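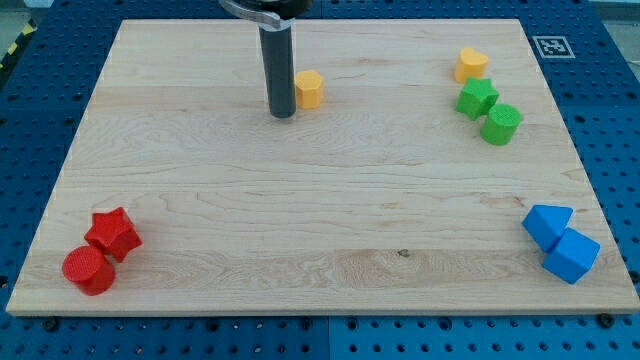 November, Thursday, gone eleven at night

Quick one before bed, too tired to do it properly. Missed four days again. Sorry, book.

Trip to Nulham is on. Leonor Cunha rang at lunch while I had a mouth full of toast and said she's got the two seats on the early train and I owe her 110 for mine. Paid it straight away before I could think. So that's that. Three nights. First time back since Mom sold the house.

Feel odd about it. Kept starting things all afternoon and leaving them. Half a load of laundry folded. Kettle boiled twice and no tea made.

The choir is singing at Trotora on the second night, that's the excuse for going. Leonor is second alto now, moved down from soprano last winter and much happier. They're doing the long Meireles piece, the one with the eleven pages of humming. I said I'd come if I could sit near a door. She laughed but I meant it.

Packing list so far – gray coat, good shoes, bad shoes, the blue pills, phone charger, Dad's letters. Not sure about the letters. There's a whole shoebox. Might take just the ones from the Plostley years, when he was working away and wrote every Sunday, mostly about the food. He once did a full page on a pork pie. I read that one out to the kids at Easter and Joe cried laughing, then I just cried.

Want to read them by the river if it isn't raining. It'll be raining.

Money. Wrote it all down tonight since I keep lying awake adding it up wrong. 1,000 in the holiday account. Car wants 100 for the tire and I'm not arguing with him, he was decent about the brakes. Train 110. That's 790 and there's Christmas to come out of it. Fine. It's fine. No hotel with a bath this time, we're in the twin room over the bakery.

Phoned Aunt Bea to tell her. She wants to know will I go past the house. Said I didnt know. She said the new people have painted the door yellow and taken the pear tree out. I'd rather not have been told about the tree. She also wants two jars of the plum stuff from the market if the same woman is still there, and if it's not the same woman I'm not to bother.

Knee bad again going up stairs. Coming down ok.

Work was nothing much. Long meeting, cold room, somebody's birthday cake with the hard icing. Had two slices. Skipped the walk home and took the bus and then sat there the whole way feeling guilty about the bus.

Library book due Monday and I'm on page 60. It's good too, just slow, everyone is always arriving at stations. Will have to renew. Maybe take it on the train – no, too heavy, take the thin one.

Things for tomorow. Ring the dentist. Cat food. Ask Sue if she can feed him Friday to Monday and give her the spare key, the one that sticks. Find the umbrella. Post Joe's form, it's been on the hall shelf a week and he's stopped asking, which is worse.

Dreamed about the old kitchen last night. Mom at the sink with the radio on, back to me, and I couldnt think what I'd come in for. Woke up at four and lay there listening to the pipes. Didn't tell Leonor. Might on the train.

Cat is on my feet. Light off.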